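Can a robot clear your table yet? How to test it at home
Posted 03/03/2025 by Brigitta Reisinger

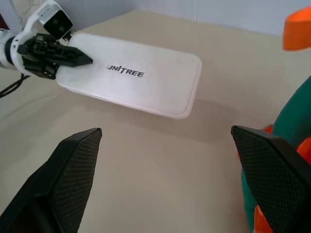
White plastic tray marked UNITREE, one gripper on the left end, the other pair of fingers open.

Short answer -- sort of. Trays are a fair first chore. Flat, light, no handle, nothing inside to spill. Cups later. Cutlery much later.

What follows is the test we use at Mullivport. Takes an afternoon if the arms are already set up.

Before you start
Plain cover on the table, pulled tight. Wrinkles catch the rim. Even light, no lamp pointing straight at white plastic. Cables well out of the way of the elbow.

1. Put the tray down at an angle. Square to the table is too easy and no one at home leaves things square.

2. First arm takes one end. Slow. If the fingers come in too low they just shove it along, so raise the approach 5 mm and go again.

3. Bring in the second hand with its fingers wide open. Wait untill the first arm has stopped moving.

4. Close, lift both together, hold. Textured pads help a lot on smooth plastic. Wipe them between runs, dust kills the grip.

5. Set down, open, back off. Most of our drops happen here -- one side lets go early.

Do 16 runs and write down every one, the bad ones too. Hannelore Lüthi did 200 at the Reritz flat in April last year and her notes are still the best thing we have. Ours stopped at 382 when a finger screw went.

Scoring
Done with no help = pass. You touched anything = fail. Be strict, a nudge is still help.

So, would I let it clear up after dinner? No. It can move a tray if somone sets the table up for it. Same job by hand takes seconds. On a packing bench with the same tray all day, yes, I'd try it now.

Next page: cups with handles.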